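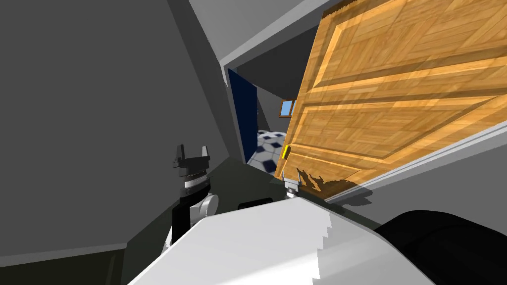 Remcombe Door Pack: read me first

Hi! I put this pack together so people could practice getting a two-armed robot through an ordinary house door without denting an ordinary house. It's a simulated set of door-opening episodes, sold as an add-on to the Ververidis household kit, and this card covers what you get, what I'd use it for, and where it's going to annoy you.

What's in it

You get 30 episodes, 20 of them for training and the rest held back for testing. Please leave the held-back ones alone until you're done tuning (I peeked on my first pack and had to rebuild the whole split). Each episode comes with the robot's joint positions, the gripper commands, and views from the robot's own body and from the grippers.

The main door is the wood-textured one with raised panels and a yellow handle. In the gripper views the handle reads as a plain yellow cylinder, and its shadow has jagged edges. I kept the shadow settings cheap so the pack runs on a modest machine. If your detector leans on color alone it will probably love this handle, so try it on the Orndale doors as well before you get too excited.

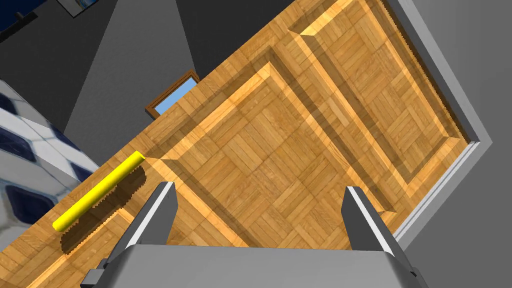 Getting it running

Unpack the folder next to your Ververidis install and point the scene path at it. Start with episode 5 - it's the one I use for checking a new setup, and the log is short enough to read over a cup of coffee. If the arms load but the door doesn't, your texture path is wrong. It's always the texture path!

Things that bug me

The camera angles are steep. People write to me thinking their viewer is broken, and it's fine, that's how the views are saved. You can rotate them on load, but do it for training and testing both or your numbers will make no sense.

The door's parquet-style texture is the other one. Begoña Pastor tried the pack with her own segmentation model and it kept labeling the door as floor. Fair enough, I'd have trouble too if all I had was a close-up of the panels with an open gripper in front of them.

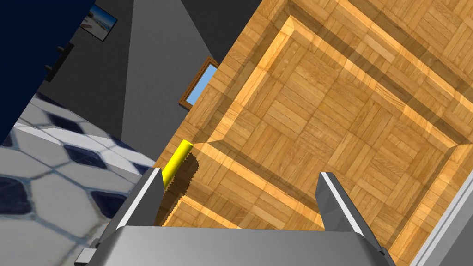
I do have a plainer door texture half finished, and it should land in version 6 along with a round knob. The Renley arm model will come later, hopefully by November, so please don't buy the pack for that yet.

Would I pay for it if I hadn't made it? For handle finding and first contact, sure. For force control I'd look elsewhere, as the hinge friction is one fixed value and real hinges are moodier than that.

Card last updated 29th April. Bug reports go in the tracker, with the episode number and your log attached please.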